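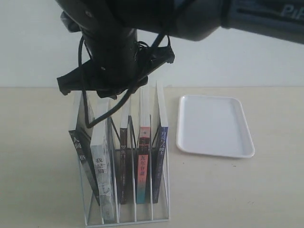 Folie 1: Fünf Taschenbücher im weißen Drahtständer, jedes in seinem eigenen Fach

Sprechnotizen zum Vortrag »Hochkant! Vom Stapel zum Ständer«
Gerardo Orlandini, Hausabend bei Levwood, November

Einstieg (Bild stehen lassen, erst mal nichts sagen)

Guten Abend zusammen, schön, dass ihr da seid! Ich rede heute über Zeitschriftenständer. Ja, einen ganzen Vortrag lang, und ich habe beim Vorbereiten noch gekürzt. Ich liebe diese Dinger. Ein bisschen Draht, unten ein Rechteck, dazwischen die Trennstege, und schon hat ein Buch einen Platz, von dem man es mit einer Hand nehmen kann, ohne dass drei andere mitkommen.

Frage ans Publikum: Wer hat zu Hause einen Stapel neben dem Bett? Hände hoch. (Warten. Selbst auch melden.)

Dann zum Ständer auf der Folie. Drähte zeigen, mit dem Finger in der Luft die Seitenteile nachfahren: Sie steigen auf und laufen schräg nach hinten. Man schaut durch das Gestell durch bis auf den Tisch, deshalb wirkt so ein Ständer auch auf einer kleinen Fläche nie klotzig. Und die Rücken zeigen nach vorn! Das ist mir wichtig. Ein Buch, dessen Rücken ich nicht lesen kann, leihe ich mir im Zweifel noch einmal aus, obwohl es mir gehört (ist mir passiert, Geschichte mit dem Gartenbuch erzählen, falls Zeit ist, sonst weglassen).

Das schiefe Buch

Jetzt nach ganz links schauen lassen. Das dunkle Taschenbuch lehnt deutlich nach links. Auf dem Rücken weiße chinesische Schriftzeichen, der Titel ist »No Longer Human«, auf Deutsch »Gezeichnet«. Wer es kennt, bitte in der Pause zu mir kommen, ich habe Redebedarf!

Warum mir die Schieflage so gut gefällt: An ihr kann man alles erklären. Zeitschriftenfächer sind für Zeitschriften gedacht, also für etwas Breites und Hohes. Ein Taschenbuch ist schmaler und kürzer, es hat Luft links und rechts, und mit der Luft fängt das Lehnen an. Ein paar Grad stören keinen Menschen. Wenn ein Buch aber monatelang schräg steht, verzieht sich der Block, der Rücken bekommt einen Drall, und beim Aufschlagen merkt man es dann an jeder Seite.

Was man tun kann:
Zwei dünne Bände in ein Fach stellen, wenn der Platz reicht.
Das dickste Buch ins äußere Fach, die dünnen in die Mitte.
Einen Streifen Karton falten und als Keil danebenstecken, weißen Karton bei weißem Draht, dann sieht man ihn kaum.
Ab und zu die Plätze tauschen. Ich mache das beim Staubwischen, also selten.

(Hier das mitgebrachte Muster Sturon hochhalten und herumgeben. Bitte nicht am Mittelsteg anfassen, der ist noch der alte und wackelt.)

Kurz zu unseren Mustern, weil danach immer gefragt wird. Sturon ist der Ständer mit den breiten Fächern, Lewis der schmale. Ich persönlich bin Lewis-Fan, bei Taschenbüchern sowieso. Vom ersten Lewis haben wir 2000 Stück biegen lassen, von der zweiten Fassung dann 4000, und bei der zweiten stimmt endlich auch der Abstand der Stege. Wer noch einen aus der ersten Runde hat: behalten, Karton rein, läuft.

Übergang: Das Prinzip taugt für viel mehr als Bücher. Alles, was flach ist, will stehen! Tabletts, Schneidebretter, Bilderrahmen, Topfdeckel, Mappen. Nächste Folie.

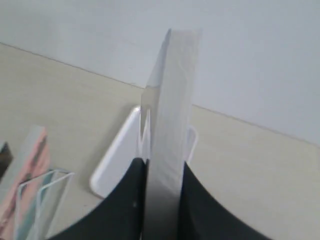 Folie 2: Durchscheinende Platte, beinahe senkrecht, dahinter Weißes mit runden Ecken

Schaut euch diese Platte an, ist die schön? Milchig, vorn ganz blasses Grauweiß mit feinen senkrechten Schlieren, und an der linken Kante ein schmaler Streifen, der klarer ist und an dem man die Dicke sieht. Ob Acryl oder Glas, lasse ich offen, das ist gleich eure Aufgabe: Woran würdet ihr es zu Hause unterscheiden? (Antworten sammeln. Erwartet: Gewicht, Klang beim Antippen mit dem Fingernagel, Temperatur an der Hand. Alles richtig.)

Worauf ich hinauswill: Eine solche Fläche verschwindet, sobald sie liegt. Man stellt eine Tasse drauf, dann noch einen Brief, und nach zwei Wochen weiß kein Mensch mehr, dass da überhaupt eine Platte ist. Aufgestellt fängt sie Licht. Und man sieht ihre Kanten, man greift also gleich richtig zu und tappt nicht auf der Fläche herum.

Auf das Weiße links dahinter hinweisen, gerundete Ecken, glänzende Oberfläche, ebenfalls schräg aufgestellt. Runde Ecken sind beim Hochkantstellen ein eigenes Kapitel. Eine gerade Unterkante steht satt auf, eine Rundung rollt gern ein Stück, bis sie etwas findet, woran sie sich anlehnen kann. Deshalb bei runden Sachen immer zwei Auflagepunkte einplanen, zum Beispiel zwei Querdrähte. Tafel: Skizze Kreis auf zwei Punkten. Groß zeichnen, letztes Mal hat man es hinten nicht gesehen.

Zu empfindlichen Oberflächen: Metall auf Acryl gibt Kratzer, da hilft ein Stückchen Filz oder ein durchsichtiger Schlauch, längs aufgeschnitten und über den Draht geschoben. Den Schlauch gibt es als Meterware im Baumarkt, Aquarienabteilung. Mein Lieblingstipp des ganzen Abends, bitte mit entsprechender Begeisterung vortragen!

Mitmachteil

Jeder Tisch bekommt eine Kiste Trultero (das ist unser Stecksatz aus Draht und Klemmen) und einen Haufen flacher Dinge. Aufgabe: alles zum Stehen bringen, und zwar so, dass man jedes Teil einzeln herausnehmen kann, ohne ein anderes festzuhalten. Herumgehen, zuschauen, nicht zu früh helfen. Die Klemmen gehen anfangs streng, das gibt sich.

Wenn ein Tisch schnell fertig ist: das größte Teil herausnehmen lassen und schauen, was der Rest macht. Meistens kippt dann etwas, und darüber lässt sich wunderbar reden.

Fragen, die sicher kommen

Wohin mit den schweren Bildbänden? Liegend, ganz unten, da bin ich altmodisch.
Geht das auch für Schallplatten? Ja, aber eng stellen und gerade, sonst wellen sie sich.
Gibt es den Lewis in Schwarz? Noch nicht. Ich arbeite daran, und zwar lautstark.

Muster am Ende wieder einsammeln, Filzreste darf mitnehmen, wer mag.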